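Clearing the white table, and what to do with all the plastic

My kitchen table is white and it gets everything. Mail, groceries, the bag from the drugstore, library books, somebody's mittens in March. I used to tidy it by pushing things to one end until we had room for plates, and then on Friday I'd lose half my evening to the pile. I've been doing it differently since October and I like it enough to write it down.

First, I clear the whole table before I sort any of it. Everything comes off onto a chair or into a big bin, and then I bring things back one at a time. It sounds like extra work (I thought so too!) but when a pile sits in front of me I only ever pick at the top of it. With one thing on a big bare surface, I have to decide. Kitchen, bathroom, desk, trash, give away. If I can't decide in the time it takes to walk to the sink, it goes in the "ask" basket by the back door, and whoever lives here can claim it by the weekend.

Wrapped stuff is the worst. I mean the small things that come in clear plastic, the kind that crinkles and slides off every pile you put it on. For years I put them away still wrapped and then I'd forget what I had. I once found 4 identical bottle brushes at the back of one drawer, all in their wrappers. Four! So now anything wrapped gets its decision on the table, and if it's staying and it's something we use, I open it right then with the little Folska scissors that live on a hook beside the fridge. Spares stay sealed, but they go in the spares box and nowhere else.
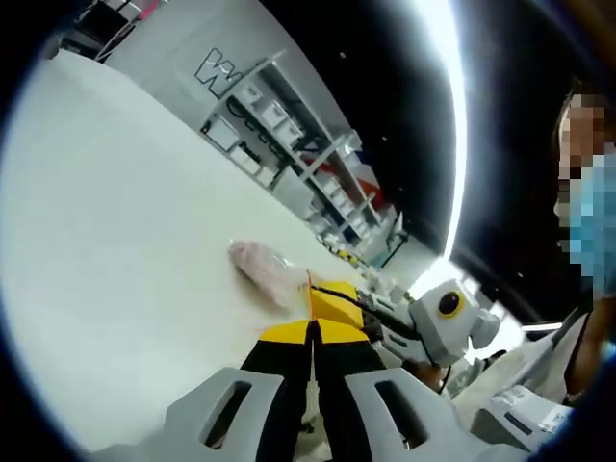

Haruna Oda wrote in to say she leaves every single thing sealed until the day she needs it, as dust gets into her cabinets no matter what she does, and that she sticks a strip of masking tape on the wrapper with the month she bought it. I've started doing the tape part for my spares box and it's a nice habit. I still open the everyday things, though. My drawers are too shallow for all that puffed-up plastic.

A few things about the table itself, as I get asked. Mine is smooth and white and shows every ring. Warm water and 2 drops of dish soap on a soft cloth does it most days, then a dry towel straight after or it streaks. For tea I make a paste of baking soda and water, leave it while I empty the dishwasher, and wipe it off gently. Please don't use the green side of the sponge. I did that on our old table and there was a dull patch by my chair until the day we gave it away.

Ink from shopping bags and printed wrappers can come off on a white top if it's damp, so wipe and dry first and sort second. I had a blue smear from a bread bag that took me most of a morning.

For the wrappers, I keep an old Trevine cookie tin on the counter and stuff the clean ones in there. When the lid won't close, they go out with me to the drop-off bin at the grocery store. Check what yours takes before you haul it over, mine won't have anything that had raw meat in it.

Next I want to tackle the drawer under the toaster. It has batteries in it, and birthday candles, and a key to something.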